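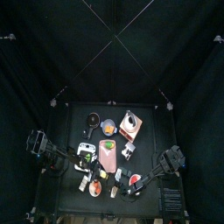
Bandara
Stitimach

I bought this one for the cover, which I still do more often than I should. I'd never heard of Bandara, and the guy at the record store only knew that they were a four-piece and that somebody had sold him a small stack of them. So I went in cold, put it on while I was doing the bills, and had to quit doing the bills by the second song.

Stitimach is their second full-length, and it's a heavier record than the first two minutes let on. "Bevside" opens with just a clean guitar and Pranab Herath singing way down low, almost talking, and I figured I was in for one of those sleepy late-night albums. Then the drums come in and the whole thing tips over into this huge, fuzzy, swinging riff that I've had stuck in my head ever since. I played it for my brother over the phone and he asked me to stop so he could go find a copy (he's hard to please, so that says plenty).

Herath has a voice you'll either take to or you won't. He cracks on the high notes and leaves the cracks in. On "Long Way to August" he's right at the top of what he can do for the entire last chorus, and I love it, but my wife came in and asked if he was okay. The harmonies help a lot. Tariq Ghumman plays bass and sings the second part on most of these, and when the two of them lock in – the bridge of "Paper Route" is the one to try – they sound like they've been doing it since grade school.

The middle of the album is where I have some complaints. There are 11 tracks here and I could live without two of them. "Salt Truck" is a decent idea that runs out of road before it's half over, and then there's "Zanov," an instrumental with a keyboard part that goes around and around and never picks up anything new. I gave it a fair shake, too. I must have sat through it 5 times, once with the good headphones, and I skip it now.

The mix is a little odd as well. The drums are great, really dry and close, but the guitars get pushed so far to the sides that on my car stereo I lose half of "Kitchen Light." At home it's fine. If you mostly listen in the car you may want to mess with the balance.

Stick with it, though, since side two is terrific! "Neighbor's Dog" is the fastest thing on here and the funniest, and "Seventy-Three" is a slow one with brushes on the snare and a guitar solo that's maybe six notes long and perfect. They close with "Porch," just Ghumman by himself with an acoustic, and he should sing lead more often. He has the plainer voice of the two and it suits a song about waiting on somebody's ride to show up.

The lyrics are printed on the inner sleeve, in gray on slightly darker gray, so bring a lamp. I'm going back to the store this week to see if he has the first album in that stack.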